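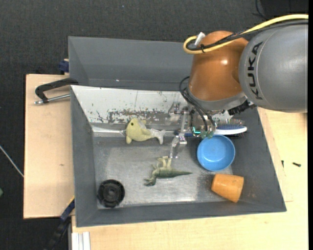
*Figure 1. Bin with mixed small objects. The pale yellow plush toy lies near the back wall, and the worn patches are along the lower middle of the whitish panel.*

# Wear and Cleaning of a Gray Bin for Mixed Small Objects

Giuliana Taipe, Murali Pinto, Fredy Lozano
Supervisor: Parveen Shaikh
Course project, Dalbridge, Room 1514
28 March 2023

## 1. Background

Our group chose to study a bin that holds different small objects together. In the first meeting we wanted to compare several kinds of bin, but Ms. Shaikh advised us to take one and look at it well. We asked two questions:

- Where is the surface of the bin most damaged?
- Which simple cleaning method removes the marks without making more damage?

The study is small and we do not claim that the answers are correct for other bins.

## 2. The bin and the objects

The bin is rectangular. The side walls are matte dark gray and slope inward to the floor, so the floor is smaller than the opening. The back wall has a whitish painted panel on the inside. The floor is metallic gray.

The objects are of different kinds. Among them are a plush toy, which Murali calls a fish and Fredy calls a dolphin, and a toy dinosaur. We did not choose the objects for this study. This was a disadvantage for the comparison, but we think that it is closer to normal use.

## 3. Observations of the surface

The back panel has the clearest damage. Its paint is scratched and chipped, with a band of brownish-gray patches low on the panel and smaller dark flecks near them. At the lower left, between the wall and the floor, there is a shiny metal strip.

The floor is scuffed too. It has darker stains and scratches toward the right. In our first notes we wrote "dirty" for all of these marks. Later we separated them into stains and scratches, as only the first group can be cleaned.

We cannot say what made the patches on the panel. Giuliana believes that hard objects are pushed against it when people search for something at the bottom. Fredy thinks the paint was too thin from the beginning. We have no measurement that supports one idea more than the other.

## 4. Cleaning test

We did not want to risk the real panel, so we prepared painted sample plates and marked them by hand. Gilberto Palomino from the workshop helped us with the paint. Three methods were tried:

| Method | Stain | Paint after the test |
|---|---|---|
| Wet cloth | Partly removed | No change |
| Cloth with Drikholm cleaner | Mostly removed | No change |
| Fine paper, grit 2000 | Removed | Duller surface |

Each plate dried for 90 minutes before we compared it with a clean plate under the same lamp. The judgment was made by eye. Two of us looked separately and then discussed – in one case we did not agree, and we repeated the plate.

## 5. Discussion

The paper gave the cleanest plate, but it also took away the gloss. For a painted panel we would use the cleaner first. Chipped places must be repaired with new paint, and for this we have no result yet.

A weak point is that our plates were new. Old paint can react differently. Also, we made the stains ourselves, and they were probably easier to remove than old ones.

## 6. Next steps

In May we plan to paint a second group of plates and leave them longer before cleaning. Murali will ask in the workshop for an old plate with real damage. The photographs of the first plates are in the project folder, sorted by method.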